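Keep the oilcloth on the kitchen table
By Nuala Cronin
October 14, 2026
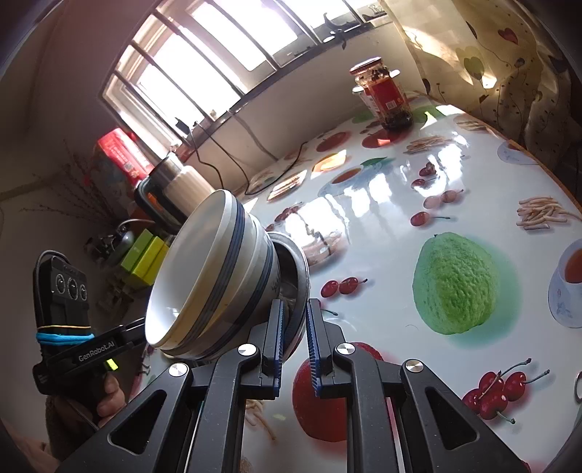
Does a kitchen table need a cloth if people only eat at it? I think it does, and I think the cloth should be oilcloth, with fruit on it if you like fruit.

My sister-in-law disagrees. She lives in Unham, where every kitchen I have visited lately has a bare table and a rule about coasters. She spent 23 minutes one evening rubbing at a ring left by a mug. I have had oilcloth for 20 years and have never rubbed at anything for that long.

People say it looks cheap. It is cheap, and I don't see the harm in it. Mine has cherries and cups of tea printed on it and it shines when the sun comes in. You can stack the bowls on it after supper, steel and china together, and drag the lot to one side without wincing.

The other complaint is that it cracks at the corners. That is fair - the one I bought in March has started already. Ilze Paju, my neighbour, turns hers round every few weeks and says it helps. I keep forgetting. When mine goes I will buy another metre and a half off the roll, probably with lemons.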